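Kultora tables: wiping down and the wire racks

The tables in the main room at Kultora are the pale beige laminate ones with the wood-grain pattern, and they have now been through a full season of lunches, craft mornings and the June plant swap. They have held up well. A few notes on keeping them that way, as we have had several questions.

Wipe them with a damp cloth and a drop of washing-up liquid, working along the grain pattern, then go over them again with a dry one. Please leave the scouring pads for the pans. The shine has changed a little in places over the years, and scrubbing makes it more obvious. Hot dishes should go on a mat or on one of the wire racks. 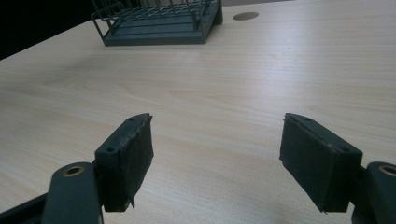 Tuncay Gündoğdu would like the racks kept on the tables all the time, one to each, so that people stop putting mugs and trays straight down on the laminate. He says the cupboard by the sink is too far to walk with a hot dish, and that most people give up halfway.

We have tried it both ways. Leaving them out does save the surface, but they get in the way when the tables are pushed together for Keskin evenings. For now, racks stay out until 7 in the evening and go back in the cupboard after that. We have 14 at present, and they stack if you turn every other one round.

Check the table edges when you wipe - crumbs and glue collect just underneath, and the front edge gets the worst of it. If you find a corner lifting, leave it alone and write the table number in the book at the desk. Please don't try to stick it back down yourself, as the last repair had to be scraped off and done again.

Spare cloths are in the blue tub marked Futar. Used ones go in the bag on the back of the door.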